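Posting our floor rules for hand-held gripper sessions at Dumlao, as people keep asking. Short thread.

Rule one. Both marker cubes stay clear of sleeves, straps and cords. If a wrist loop can swing over a cube, shorten it before you record.

Rule two. Know where the hoses and cables are before you walk. You spend the whole session looking at your hands - the floor gets forgotten.

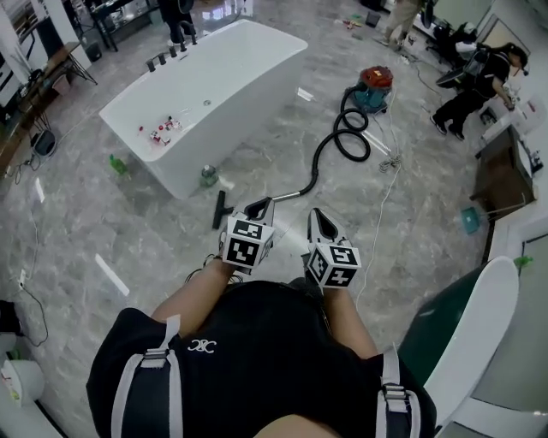

Bolum: We tape every cable down before anyone puts on a harness. Is that in your rules?

Fixed cables, yes. A vacuum hose has to move for the task, so it gets a clear lane of 3 feet on each side when you start.

Rule three. More than one person can record in the same room, but each one keeps to a station. Call out before you cross into another one. 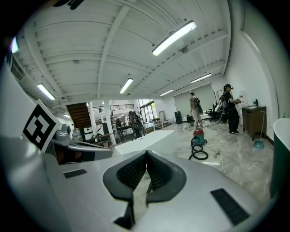
Rule four. Check the jaws and finger pads every 600 grasps. Replace the pads at 2,000, even if they look fine.

Rule five. A bad take gets marked bad by the person who made it, the same day. No deleting.

The Revar checklist has the same points on one page. Next revision is in April.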